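# The Planner Should Have to Say Why
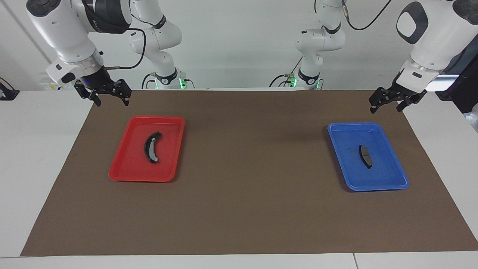 *Both arms above the mat, with one part in each tray.*

I have spent a good share of my working life waiting for software to tell me what it is thinking. Mostly it tells me "planning failed." Sometimes, if I've been good, it adds a number.

Our planner at Vernlow returns error 14 when it can't find a path. It also returns error 14 when it finds a path and dislikes it, when the two arms would want the same patch of air, and when perception hands it a part pose that puts a brake shoe slightly inside the table. Carter Morin wrote a wiki page on error 14 that runs longer than the planner's own manual. I'm fond of that page. I also think it's an indictment.

Sorting two parts into two trays sounds like a job for a bored teenager. But a curved shoe and a small pad ask different things of a gripper, and with two arms over one table every choice gets made in company. The left arm's good idea is the right arm's obstacle. Somewhere in there the software weighs a few hundred options, throws nearly all of them out for perfectly sound reasons, and then keeps the reasons to itself like a teenager after all.

The usual defense is speed. Vimala Subramaniam, whose code is faster than mine and who knows it, points out that logging every rejected grasp costs time on each cycle. She measured it: 58 milliseconds. I have lost entire afternoons to a sign error in a camera transform, so I'm prepared to be generous with 58 milliseconds. She counters that I could learn to read a transform. We've been having this talk since March.

The other defense is that the newer learned policies can't explain themselves anyway, so why hold the old planner to a higher standard? I find this a strange thing to say out loud. My cousin can't parallel park, and I haven't taken it as permission.

What I want is modest. When a grasp gets rejected, write down which check rejected it and by how much. When a path gets rejected, name the two links that came too close. Skanik, the little replay viewer Ginevra Dal Bello built mostly out of spite, already does some of this after the fact, by running the whole plan again and guessing. It has 800 lines of code and gets more use than anything else we own. It should be a feature of the planner, and Ginevra should get her evenings back.

There will be an argument about the log format. I have an opinion on that too – plain text, one line per rejection – and Vimala has the opposite one. She can have it. I'll read binary if I have to, so long as it says something other than 14.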